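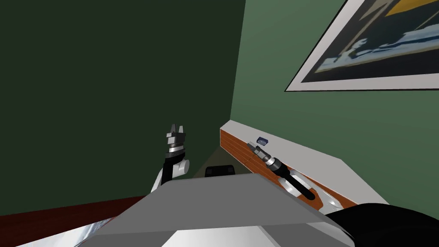 **Zamfira Voicu**
*Television columnist*

February 28, 2021

## The long way round to Norau

I have finished Çınar. I'd like that noted somewhere, and this newsletter is the only place that will have me.

For those who skipped the December issue (you were busy, there was a pudding), Çınar is the Turkish family drama that Kunness put up before Christmas with no fanfare at all, tucked between a programme about canal boats and a programme about people who used to own canal boats. It concerns the Çınar family, who own a hotel in the seaside town of Norau and have not had a pleasant breakfast there in nine seasons. Somebody is always standing up from the table. The eggs go to waste on a scale that began to upset me.

I started it because I'd run out of things. I carried on because at the end of the first episode the grandmother, Nermin, opens a drawer, looks into it, and closes it again, and I was not going to bed without knowing what was in the drawer. Readers, the drawer stays closed until season four.

What I want to complain about, though, is the arithmetic. When Çınar was first shown at home, each episode ran for two hours or more, once a week, with the whole household on the sofa and presumably somebody in charge of tea. The version on Kunness has been cut up into portions of forty minutes or so, for export, and so what was once a large but manageable number of evenings has become 509 episodes. The same story, the same slammed doors, served on smaller plates.

You might think this makes no difference. I thought so too, for a fortnight. But a two-hour episode has a shape. It starts low, potters about in the hotel kitchen, lets the cousins have their scene on the jetty, and then builds up to somebody arriving in a car. The writers knew where the end was and they walked you there. Chop that into three and you get one episode that ends on the car, which is fine, and two that end wherever the scissors happened to fall. Episode 31 finishes on a man asking for the salt. The music comes crashing in, the picture freezes on his face, and for a whole day I believed in my heart that the salt was poisoned. It was salt.

There is worse to come at 214, where the cut falls in the middle of a proposal. Selim has got as far as "Will you". Episode 215 opens with a recap of the proposal, which takes us back to before he stood up, and then the titles, and then another bit of hotel exterior that I suspect was put in to fill a gap, and by the time he reached the verb I had gone off him. She says no, incidentally. I was with her.

And the recaps! Each one of the 509 has a recap. Since the pieces are short and the recaps are not, there's a stretch in season six, during the business with the forged deeds, when I reckon I was seeing as much of yesterday's episode as of today's. Kunness has a button for skipping the titles. It has no button for skipping the recap, and it won't let you wind through one without throwing you right back to the menu, where it asks whether you'd prefer the canal boats.

I wrote to them about it. The reply thanked me for being part of the Kunness family, and after nine seasons of Çınar I've come to regard that sort of phrase as a threat.

### A word for the subtitles

The good news is at the bottom of the screen. The English subtitles for Çınar are a joy, and I hadn't expected to be typing that, because subtitles on imported drama can be a grim business. (I'm thinking of the Danish thriller in which a detective spent six weeks being called "the police-man woman".)

They're credited to Parvaneh Kiani, whose name comes up for a moment at the very end of each episode, just as Kunness shrinks the credits to the size of a stamp. I got in touch with her to ask how a person gets through 509 of anything. She was very nice about it. She told me she worked from the original long episodes, the proper ones, and that the cutting was done afterwards by another company, so she had never seen the salt ending until I described it to her. There was a silence on the line. Then she asked me which episode Selim's proposal was in, and there was another one.

Her favourite problem was Nermin's insults. Nermin is eighty-odd and doesn't swear. She has instead a huge private stock of sayings to do with goats, neighbours, weather and the dead, and half of them, according to Kiani, were made up by the writers and sound strange in Turkish as well. So the English had to sound like something a grandmother might have been saying for sixty years which you had somehow never heard. "You could lose a race to your own coat" is one of hers. I've used it twice on my brother. "He came in with the damp" is another, about a son-in-law, and I've been saving that for an occasion.

She also fought, and lost, over the title. The family name means plane tree, and there's a great big old one in the hotel courtyard that everybody either weeps under or threatens to chop down. Viewers at home get that for nothing. She wanted a single line in the first episode to let the rest of us in on it. It was decided somewhere up the chain that we'd work it out. I worked it out in season three, when a character carves it into the trunk and points.

### Meanwhile, at home

All of this has made me think rather more kindly of Stindbridge, which I've been rude about in this space on several occasions and will be again.

Stindbridge, as you know, does a thing in the opposite direction. It makes six episodes, each one precisely an hour, with a body in the first ten minutes and an arrest in the last five, and then it goes away for two years to have a lie-down. Nobody has ever been stranded by it in the middle of a question. You can iron to it. If the vicar is found in the font at five past nine, you'll know who put him there by ten, and you can let the dog out with an easy mind.

I used to think that was a bit cowardly. The characters never learn anything, the inspector has had the same cold since the pilot, and the town has now lost so many residents that it's hard to see who is still running the fête. But after a winter in Norau I watched the old Christmas special again, and I felt my shoulders come down from my ears. An hour! With an end on it! I could have kissed the screen.

Where it loses to Çınar is in the time it allows people to be annoyed with one another. Two sisters in Norau fall out over a coat in season two and don't speak until season seven, and when the younger one finally says "Is it cold out?", in a corridor, while looking at something else, I had to get up and walk about the kitchen. You can't do that in an hour. You probably can't do it in six. You need to have sat through a great many spoiled breakfasts first, and I had.

So I'd like to make a modest request to Kunness, if anyone there reads this (the family, I mean). Put the long episodes up as well. You must have them. Kiani had them, and she did her work to them, line by line, with the pauses where the pauses were meant to go. Leave the short ones for people on trains, and let the rest of us have our two hours and our cup of tea. Failing that, a button for the recap. Failing even that, please look at 31.

As for whether you should start it - I've been asked this by four readers and my dentist - my advice is to try as far as the wedding that doesn't happen, which is in season one and will cost you a couple of weeks of evenings. If you're still indifferent to the drawer by then, you can walk away with no hard feelings and go to the canal boats, which I'm told pick up after the second lock.

I'm not going to say what was in it. I will say that I guessed letters, my brother guessed a gun, and we were both miles off, and that when it's opened at last it happens halfway through an episode, on an ordinary afternoon, with somebody hoovering in the next room.

*Next issue: Stindbridge returns, and the new sergeant has an allotment. Complaints about my treatment of canal boats to the usual address, please, and do say which boat.*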